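Onier Facilities Forum > Storage and Supplies > Shared bins for mixed small items

Posted by: f.boutros_facilities
December 2021

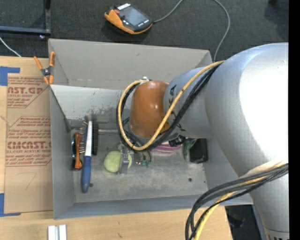
Colleagues are asked to comment on the proposed arrangement for mixed items in the shared rooms. Under the proposal, each room would keep one open gray bin on the table for articles that have no assigned shelf, such as brushes and balls. Bins would be emptied and sorted every 14 days. Comments will be accepted until the next supplies meeting.

Fouad Boutros
Facilities Office

Reply from: mollitz_east

The East Building supports a single bin per room. We would request, however, that long-handled brushes be excluded. A brush used on floors should not be stored with items that people handle. Our rooms have kept brushes on wall hooks since May and we have received no complaints.

Reply from: Tsoukalas2

I must disagree with the previous reply. Hooks are suitable where wall space exists. In Room 17 it does not, and a brush with a blue handle is easily found in an open bin. A lid would be a greater concern to us – items placed under a lid are forgotten.

Reply from: mollitz_east

The objection concerned hygiene. Ease of finding the brush was not in question. Would a separate narrow container for brushes be acceptable in Room 17?

Reply from: windo_stores

Stores can supply narrow containers on request. We have 6 available at present. Please state the room number and the name of the person responsible.

Reply from: Tsoukalas2

One container for Room 17 would be acceptable, provided that the open bin remains on the table.

Reply from: f.boutros_facilities

Noted. The draft will be amended to permit either hooks or a separate container for brushes. Bins will remain open. Requests for containers should be sent directly to Stores.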